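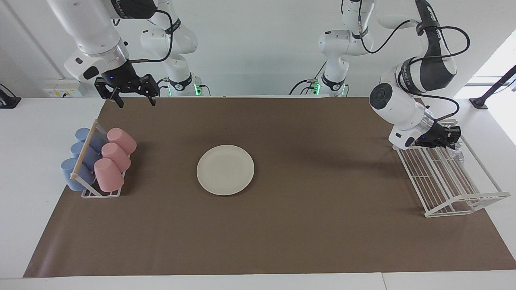 Why can't you just stack the wet plates in a pile and be done with it? A reader in Utdale sent us that question, and added that wiping everything with a towel takes forever and that a dish rack takes up half the counter. Fair points. The answer has to do with water, air, and a little bit of patience.

Why Dishes Need a Rack

When you wash a plate and rinse it, a thin layer of water stays on it. You can see some of it as drops. The rest is spread out so thin that the plate only looks shiny. All of that water has to go somewhere before the plate goes back in the cupboard.

There are two ways it can leave. The first is by running off. Gravity pulls the drops down, and if the plate is tilted they slide to the lowest edge and fall. The second is by turning into vapor, a gas that mixes with the air. You can't see water vapor. This is called evaporation, and it happens even when the water isn't hot. A puddle on the sidewalk does the same thing after it rains.

A dish rack helps with both. It holds the dishes up so the water can run off, and it is mostly made of gaps so the air can get in.

What happens in a pile

Put one wet plate on top of another and you trap water between them. The drops can't run down, and there is hardly any air moving in the space. The top plate dries on its top side. The plates in the middle can still be wet the next morning.

Water that sits for a long time in a closed-up place can start to smell. Tiny living things such as bacteria and mold like damp spots, especially if a bit of food was left behind. They are too small to see one at a time, but you may notice a musty smell in a cupboard where dishes were put away wet.

Why so many racks are made of wire

Look at a wire rack and you will notice there is more empty space than rack. Thin bars touch the dishes in only a few places. Where a bar touches a plate, a drop can get stuck, but everywhere else the water is free to fall and the air is free to move.

Many wire racks have a coating over the metal, often white. Plain steel can rust when it gets wet again and again, and the coating keeps the water away from it. If the coating chips, a brown spot of rust may show up there. Other racks are made of stainless steel, wood, or plastic. They all do the same job.

What goes underneath

The water that drips off has to land somewhere. Some racks have a tray below them that slopes toward the sink. Other people put down a towel or a special mat. A towel soaks up the drips but gets soggy, so it has to be hung up to dry too. If you use a tray, pour it out and rinse it. Water left in a tray can get slimy.

Plates are round for a reason

A plate isn't completely flat. Most have a rim that is a little higher than the middle, which keeps sauce and gravy from running onto the table. That's handy at dinner, but it works against you when the plate is wet. Lay it face up and the rim holds the water in, just as it held the gravy.

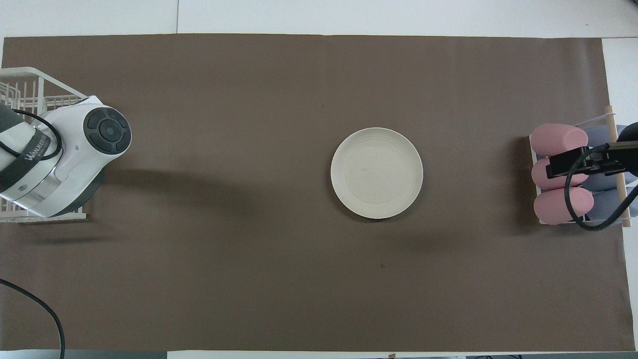 Stand the same plate on its edge and the rim can't hold a puddle anymore. The water runs down both sides to the lowest point and drips off. Because the plate is round, it doesn't matter which part of the edge is at the bottom.

Many plates are also covered in glaze. Glaze is a glassy layer that is melted onto the clay in a very hot oven called a kiln. Water can't soak into it, so it stays on the surface, where it can run off or evaporate. The ring on the bottom of a plate often has no glaze. Run a finger over it and it may feel rough. That part can hold on to water a bit longer than the rest.

Try it yourself

You will need 2 plates that are the same, a dish rack, and a clock. Plates that don't break are best. Ask a grown-up before you start.

1. Rinse both plates under cool water.
2. Stand one in the rack on its edge.
3. Lay the other one face up on the counter.
4. Check them after 5 minutes, and again after 17 minutes.
5. Write down what you see each time. Are there drops? Is there a puddle? Where is it?

Then try it again with something changed. You could open a window, or use warm water, or lay the second plate face down. Change only one thing each time, or you won't know which change made the difference.

How to load a rack

Put plates in first, all facing the same way, with a gap between them. Bowls should lean so they tip downward. Cups go upside down, and it helps to tilt them a little so air can get inside. Forks and spoons can stand in a cup or holder if your rack has one. Let a grown-up put away the sharp knives.

Don't pile pots on top of the plates. They are heavy, and they block the air. A big pot can be dried with a clean towel right after it is washed.

When the dishes feel dry on both sides, they can go in the cupboard. Check the bottom ring of each plate with a finger first.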